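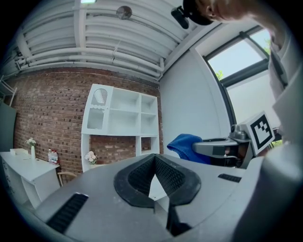 What do people ask first when they come to an open day like this?

"Whether it can fold a shirt," says the engineer who ran the afternoon demonstrations at Presix in July. "Then whether it can fold a fitted sheet. I can't fold a fitted sheet."

She had been at it since 10 a.m. and had the voice to prove it. The project is called Plineo, and its business is cloth: picking it up, shaking it out, laying it down somewhere sensible. A blue cloth was getting most of the attention when I visited. She calls it a good cloth. There are bad ones, apparently, and she keeps them in a separate drawer.

Visitors were invited to try the handheld grippers themselves. I needed 3 attempts to pick up a napkin, and a boy in line behind me offered advice.

"Kids are better," she said. "They don't apologize to it."

The team wants 500 clean folds before fall. I asked how many they had so far. "Define clean," she said, and went to find some water.

Her colleague, who looks after the Rokia software, was more forthcoming. "Towels are fine. Socks, we don't discuss."

The next open day is in the spring. Bring your own laundry, the flyer says, 20 items at most.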